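The Zistlow Street Letter
Around the House, with Mererid Maddocks
2024-12-09

The bag about the bags

I have a confession to make, neighbours. Under my kitchen sink there lives a bag, and inside that bag there are more bags, and I'm fairly sure that somewhere near the bottom there's one from the old Rowlands grocery, which closed before my youngest started school. I pulled the whole lot out last weekend while hunting for the dishwasher tablets and ended up sitting on the lino for the better part of an hour, sorting them by colour like a very dull game of patience.

So this month's column is about plastic bags and the small bins we put them in. Glamorous, I know! But I had more mail about my throwaway line in the last letter (the one where I said I never line the bathroom bin) than I've had about anything since the great hedge argument, so you've only yourselves to blame.
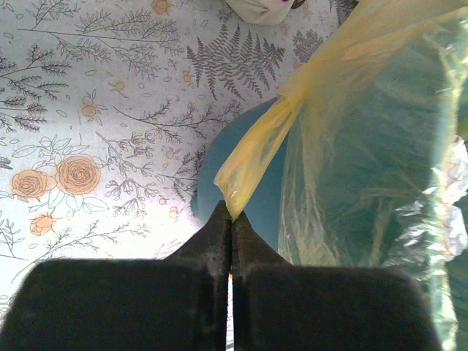 997 words of household wisdom a month, or your money back · 2 min read

First, the cloth. I do all my bag sorting on a flowered cloth these days, orange roses and grey ferns on a pale ground being just the thing for it, because a thin see-through yellow bag shows up beautifully against that sort of print and you can find the corners. On my old dark green oilcloth I'd be patting about for ages. If your bags are the flimsy kind, the corner is where you want to start anyway. Pinch it, give it a little shake, let the rest of the bag fall open, and then smooth it from the middle out to the sides so the air goes.

After that it's a fold in thirds, lengthwise, and then you can roll it or do the little triangle, whichever way your mum taught you. I'm a roller. Jinfeng Guo at number 70 is a triangle person and has a shoebox of them standing up in rows in her hall cupboard, and I'll admit I was jealous when she opened the door. She tells me the trick is to crease each turn with your thumbnail. I tried it and got something closer to a samosa.

Don't bother folding anything with a hole in it. I used to keep the holey ones "for something" and the something never came. They go to the soft plastics box at the Clarkirer Centre now, just inside the side door, next to the batteries. It's emptied on Mondays, so Sunday arvo is a bad time to turn up with a full load.

Now, bins. A few of you asked what I use for the kids' rooms and the answer is a bucket. An ordinary plastic bucket! You can wipe it out, it doesn't tip when somebody kicks a ball at it, and it has a handle, so on bin night you just do the rounds and carry it through. Mine came from Prurlow Hardware and has outlived two "proper" pedal bins, both of which lost their pedals.

The one thing I'd say about a bucket is that the bag has to be wide enough. Pull it right open across the top before you let any of it drop in, and leave plenty over the sides. If you poke it down the middle first and hope for the best, the whole thing slides in the minute someone throws away an apple core, and then you're fishing.
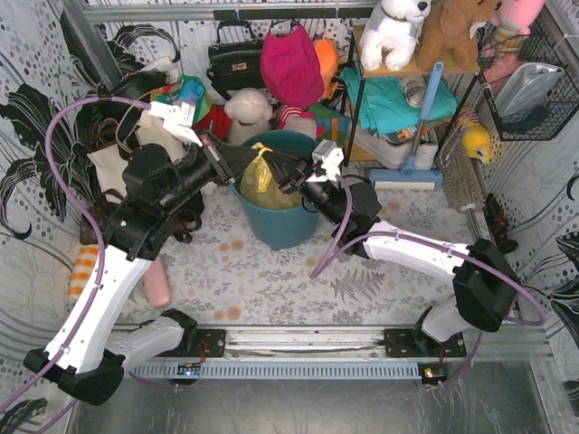

The Zistlow Street Letter, Issue 72

Black over a teal bucket looks rather smart, doesn't it? And a yellow bag all bunched up in the bucket, with its knot poking up by the rim, is a familiar sight at our place too. I tie mine at the handles as well. Two handles, one knot, and don't pull it so tight that the plastic goes to string.

As for the stuff around the bucket, well. Plush lamb, plush dog, brown teddy, one stripy sock in red and white, a handbag up on the wall and a canvas tote having a lie down. I felt right at home! I've long given up on everything having a spot. What I do have is a shelf, and the rule is that soft toys go on top, a towel can hang over the middle if it must, and whatever's left goes in a box underneath. A plain grey plastic box does nicely. It takes the kids five minutes, or twenty if they find something they'd forgotten they owned.

Socks I have no advice on. Peg them in pairs, I suppose, and write to me if you've got anything better.

A couple of bits before I go. Whoever left the bag of baby clothes on my front step, thank you, they've gone to the family in the corner flat and were very gratefully received. The bag has joined the bag. And if anyone still has my big preserving pan from the marmalade morning back in March, I'd love it home before Christmas, no questions asked.

Next time I'm having a go at the linen cupboard. Send me your fitted sheet methods, with drawings if you can manage it, and pop them through the door at number 2.

Mererid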